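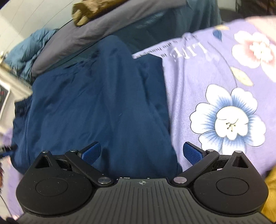

Visits
Open afternoon at the Nendcombe linen project

I went to Nendcombe in February because I had been told, twice, that the bed-making problem was solved. I run linen for a group of care homes and I have been told this before, usually by somebody with a stand at a trade fair and a bowl of mints. The invitation promised a working demonstration of the Harano, a two-armed robot that strips and makes up a bed, and "a frank session on lessons learned". The lessons were the better half.

The unit is on a small estate behind the town, badly signed from the main road. Parking was free. Coffee came at two o'clock and ran out at ten past.

First, the talk. The Harano is built around a pair of arms made by Hervieu, with software from Holteo on top. Nendcombe's part is the teaching. People work through the job with hand-held grippers that have the same sort of fingers as the robot's, and the recordings are what the robot learns from. They told us they had 3895 of these on file. I asked how many were of a fitted sheet going over the last corner, which as any housekeeper will tell you is where beds are won or lost. They didn't have the figure to hand. Someone took my email address. I have had nothing yet.

Then the demonstration, which began with a flat sheet on a made-up single bed. It went on, slowly and a bit skewed, and there was applause. I would have sent it back. A second go, with a pillow, was called off for a "recalibration", and we were moved along to look at a poster.

The incident

To their credit they brought this up themselves, although not until the slides were nearly done and half the room had its coat on. During a trial last winter one of the arms closed on a fitted sheet near the hem and caught the elastic. The robot then tried to lay the corner, felt resistance, and took the resistance to mean that the sheet wanted a firmer pull. It pulled. The elastic stretched, the mattress started to come off the base, and the operator pressed stop.

Now the part I wrote down. The stop button did what it was wired to do, which was to cut power to the arms. The fingers stayed shut. So there was a robot standing still with a length of stretched elastic in its grip, and an operator who very sensibly wanted to get it loose. When the hem slipped out it whipped back and hit her across the knuckles. A bruise, they said, and a fright. It went in the accident book and the trial was halted for 23 days.

The speaker called this "a release-state ambiguity". I would call it a machine that lets go when it feels like it. Nobody in the room needed the physics explained; we have all been stung by a fitted sheet. What bothered me was that the stop had passed its test. It had been tested 66 times, we were shown the sheet, and in every one of those tests the fingers were empty.
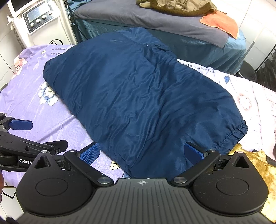

Cloth is a bad thing to be confident about, and I said so when we got to look at the hand work. A person doing this with a gripper makes a hundred small decisions that never get written down. Take the navy piece on the flowered sheet: the elastic is gathered into little ruffles along one side only, the rest of it is smooth and slightly shiny, and one blue pad is pressing on it with the jaws still wide open. Whoever is holding that gripper can choose to close there, or shift along, or give up and smooth it flat first. There is a stray thread across the middle as well, the sort of thing my staff would pick off without thinking. I asked whether a recording says why a person took hold where they did. It does not. It says where the fingers went.

I had a better conversation by the kettle with one of the people who does the teaching. She told me they used to be asked to redo any take in which the fabric snagged, so that the files would be clean. You can see what follows from that. The robot had been shown a great many sheets going on nicely and hardly any going wrong, and then it met one going wrong and carried on as taught. Snagged takes are now kept. So are takes where the person stops and lets go, and there is a target of 700 of those before the arms are allowed near elastic again.

What has changed on the machine, as far as I could gather:

The fingers now ease off before the power goes, over a second or so. I asked what happens in a proper power cut. They are "looking at that".

There is a limit on how hard it will pull. It was set by trial and error on one make of sheet, bought new. Ours have been boiled to within an inch of their lives and the elastic goes at all different rates.

The operator stands further back and has been told to wait after a stop. Told by whom, and on what sort of paper, I could not find out.

I also asked who signs off a restart. Hervieu make the arms and say the grip is a software matter. Holteo say the software did what the recordings taught it. Nendcombe made the recordings. I could see the three of them standing in a ring, each pointing to the left.

Would I go again? Yes, in a year, if they let me bring my own sheets. I liked the people and I believed most of what they told me about the accident. I am not putting the Harano in a room with a resident, and I told them that on the way out. They gave me a tote bag.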